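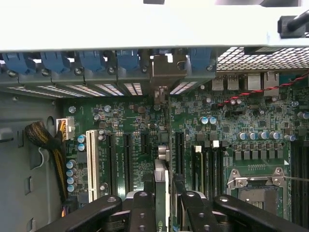

Inside of a workstation with the side panel off, PCI and PCI Express slots running up the board.

Cakovden takes in retired office workstations and pulls them apart for parts. I have run a bench there for long enough to remember when the whole process was a screwdriver, a bin and a paper sheet. We now have arms on part of the line, and people outside the shop keep asking me what is left for us to do. These are my notes as of 10/28/20.

The jobs going to the arms are the ones with a fixed approach direction: memory, expansion cards, drives on rails. A memory module comes straight up once the latches are open. A drive goes into a printed fixture, upright, label out. The fixture matters more than the arm. If the slot is too tight the module binds, and if it is too loose the next pick misses. Escobedo prints ours, and we are on the fourth revision of the tray.

Cables are still ours. So are stripped screws, bent brackets and anything a previous owner glued. A tower with its wiring tied back is a different machine, for planning purposes, from the same model with a loose power lead lying over the slots.

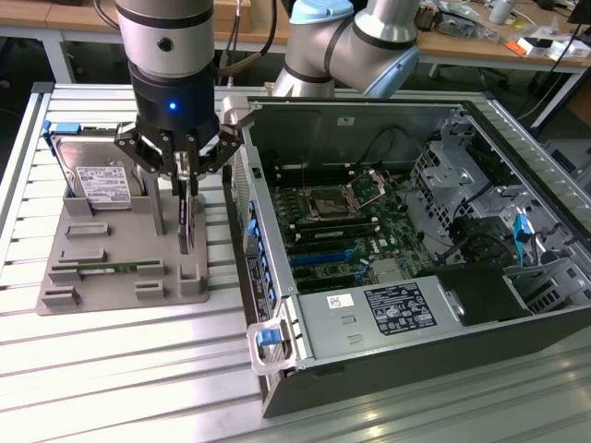 Marisol Ochoa read a draft of this and objected that I was writing about fixtures when the question was about people. Her point was that bench work used to let you set your own order, and that the cell now sets it for you. She would rather have the old backache than wait on a queue light.

I think she is right about the order. Before the cell, I would do all the easy towers first and leave the bad ones for after lunch. Now the towers arrive sorted by model, and the exceptions come to a person one at a time with a fault code. It is more interesting work and it is more tiring. There is no stretch of the shift where your hands do it without you.
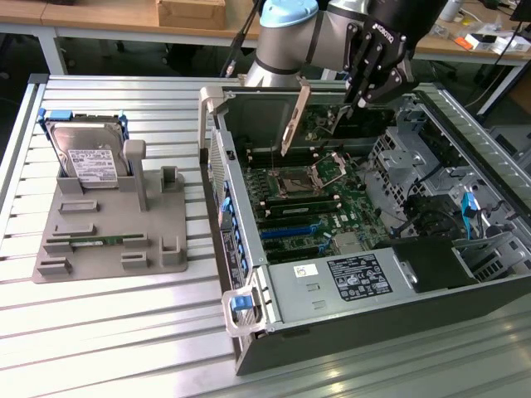 The pay grades have not caught up. The posted job is still "disassembly operator," and the description mentions lifting and hand tools. It says nothing about teaching a grasp point, reading a force log or deciding whether a failed pick is the fixture or the part. Two of us do that daily. Tendemico, who handle our staffing, have agreed to rewrite the grade in November.

The last batch was 1363 towers, of which 140 came back to a bench as exceptions. Most of those were cable problems. I have asked for the fault codes to be split so that a cable over a slot and a stuck latch stop sharing a number. Wumach says the change is small and will go in with the next controller update.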